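Rapport d'avancement, programme Skolano
Volet « ameublement et rangement », site de Stornley

Le montage des postes de coiffage est achevé depuis octobre. La dotation a permis d'équiper 21 postes, et les essais de rangement portent désormais sur le contenu des tiroirs et des plateaux.
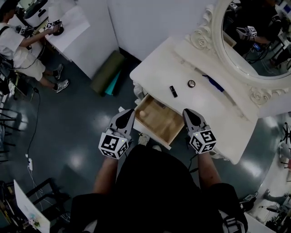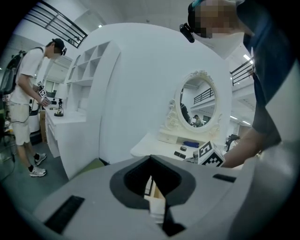

Le calendrier des essais est respecté. Plus de 230 rangements ont été consignés par l'équipe de Zoriana Dmytriv, à raison de séances de 90 minutes. La coiffeuse blanche à miroir ovale sert de poste de référence, et les petits objets posés sur son plateau relèvent de la catégorie 2 de la grille Kobzar. Le classement de cette catégorie reste à harmoniser avec celui du site d'Irville.

Il est proposé de reporter le solde de la ligne « petites fournitures » sur le prochain exercice, sous réserve de l'accord du financeur.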